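Clindeck Slate 57 — digital clapper board for film and video sets

In stock. Ships in 5 working days.
Item code: Slate 57, second version
Page last changed: 19/06/2019

The Slate 57 is a clapper board with a bright number display, made for small film crews who record picture and sound on separate devices. You enter scene, shot and take, you close the sticks, and the board keeps the time of the clap in its memory. Later, in the editing room, you can open the list on a computer and find every take in the order in which it was filmed.

We made the first version for our own short films. It was heavy, and the battery cover opened by itself when the board was turned upside down for an end slate. The second version has a new cover with a screw, and the body is lighter. Owners of the first version can order the new cover alone, it fits on both.

What it does

The display shows hours, minutes, seconds and frames. You can read it in full daylight, and for night scenes there are 6 levels of brightness. The lowest level is really low, and we advise you to use it when the camera lens is fully open, otherwise the numbers become a white spot.

The board accepts time code from outside through the socket on the bottom side. It can also make its own time code and give it to the camera or to the sound recorder. If you connect it to the recorder in the morning and again after lunch, the difference stays under one frame for the whole working day.

The take number goes up by one after each clap. If the director asks for a second clap in the same take, hold the side button while you close the sticks and the number will not change. Many assistants forget this on the first day. It is printed also on the back of the board, in small letters.

The memory keeps 1570 takes. When it is nearly full, a small letter M starts to blink in the corner of the display. The oldest takes are not erased automatically — you must do it yourself from the menu, and the board asks you two times before it does so.

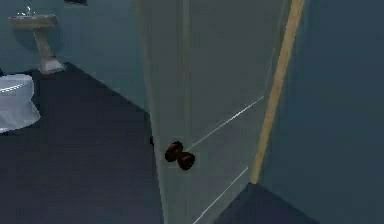 For the work in narrow rooms we also sell a short pair of sticks. They are useful when the camera stands very close to the actor and there is no space to open the normal ones. The sound is a bit higher, but it is easy to see in the wave of the audio track. Changing the sticks takes a minute and needs only the key which is in the box.

Working with other equipment

We tested the Slate 57 with the Winov sound recorder and with the Zulu wireless time code boxes. With Winov you need the straight cable, included. With Zulu you need the crossed cable, and this one is sold separately. Please check before you order, it is the most common reason for which people write to us.

The take list is saved as a simple text file. It opens in any table program, and the Pluvham logging software reads it directly from version 5 on. Older versions of Pluvham read the file too, but they mix the columns for scene and shot, so you have to exchange them by hand.

In the box

Slate 57 board with normal sticks
Straight time code cable
Key for the sticks and the battery cover
Soft bag with a pocket for markers
Cleaning cloth
Printed manual in English

Batteries are not included. The board needs 6 batteries of AA size. With rechargeable ones it works for two days of normal shooting, and less in cold weather. Please do not mix old and new batteries, because the display can switch off during the take without a warning.

Care

Clean the writing surface with the cloth and a little water. Alcohol removes the marker faster, but after some months it also makes the printed lines pale. Do not leave the board in a closed car in summer. If sand comes between the sticks, open them completely and use a soft brush.

Guarantee and repair

The guarantee is two years and covers the electronics, the sticks and the socket. It does not cover a board which fell in water. Repairs are done in our own workshop, and you pay only the postage to us. In March the workshop is closed for two weeks, so boards which arrive in this period will wait a little longer.

If you need a board for one production only, we also rent it by the week. The rental price includes both cables and both pairs of sticks — write to us with your first shooting day and the address where we should send it.

Related items: short sticks, crossed cable for Zulu, spare battery cover, set of color stickers for camera letters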